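Counting the Dead: What Official Casualty Figures Leave Out
Speaker notes, long version

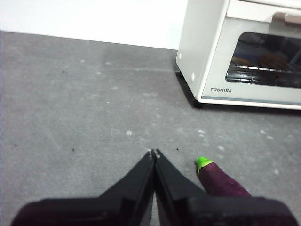
Page last modified: November, after the Drandberg session

Slide 1. Opening

Don't start with thanks, start with the number. Ninety-seven. Read it out and wait.

That is how many soldiers the ministry said it lost in the border fighting over one season. It was in every paper. I used it myself in two articles and I would like those articles back.

Say who I am after that, one sentence, then move on.

Slide 2. Where the 97 comes from

Three offices feed the figure: the army medical service, the personnel office, and the press desk. Only the personnel office has names. The press desk has the number first. Ask the room how that works. Let somebody try an answer.

The press desk takes phone reports from brigades. A brigade counts a man dead when his body reaches the brigade. If he dies in a civilian hospital four weeks later, the brigade has already closed its report. If he was border police, he belongs to the interior ministry and is in a different table, or no table.

Keep this slow. People in Drandberg nodded and then asked questions that showed they had lost me here.

Slide 3. The Holmgren list

Ataberk Yaman built this from death notices, court filings and cemetery records. Same border, same season, same cutoff. He got to 139. The gap is 42.

I don't trust his list completely either, and I should say so before someone in the third row does. Twenty-two of the 42 rest on one source, usually a local notice with a rank and a village. Two may be the same man with his name spelled differently. Ataberk knows this. His notes flag it, and the newspapers that quoted him dropped the flags.

So the honest range is wide. The ministry has never published names, which means we can check Ataberk's work and we can't check theirs. That matters more to me than which total is bigger.

Slide 4. Wounded

Skip if we started late.

The ministry says 900 wounded. I have never seen a round number come out of a hospital. I asked for the definition and got a paragraph about the bravery of the medical corps. A retired surgeon told me that in his unit "wounded" meant evacuated past the first aid post. Another told me it meant anyone who got a bandage. Those two definitions can differ by a factor of three, and both men were sure.

Please nobody in this room compare wounded totals between two armies until you have both definitions on paper.

Slide 5. The Meltis claim

This is the one they came for, so don't rush it.

The government said the fight at Meltis was a turning point, with enemy losses "many times our own." No bodies shown, no prisoners, no ground changed hands. Enemy losses are the softest number in any war and they get the biggest type. I would throw the figure out. Loïc Gautier disagrees with me on this and thinks radio intercepts support part of it. Give his case fairly: he has heard recordings I haven't. I still want to know who picked the recordings.

(Loïc may be in the audience. If he is, let him speak for two minutes. Two.)

Slide 6. What I'd ask for

Names, or at least a date and district for each death.
One rule for late deaths, written down and public.
Police and army in the same table.
Corrections published as loudly as the first figure. I don't expect to get this.

The Jorik office did the first and the third for a year under the old minister and then stopped. I asked why. "Resources." It was one clerk — I met her — and she has been moved to vehicle permits.

Slide 7. Likely questions

"Aren't you helping the other side?" The other side has its own count and it's worse than ours. Families already know who is missing.

"Is it a cover-up?" I don't have evidence of that. I have evidence of bad forms and of people who like a low number. Stay there even if pushed.

"What is the real total?" Don't give one. I gave one in Drandberg and it was the headline.

Leave slide 3 up during questions. Water is on the left.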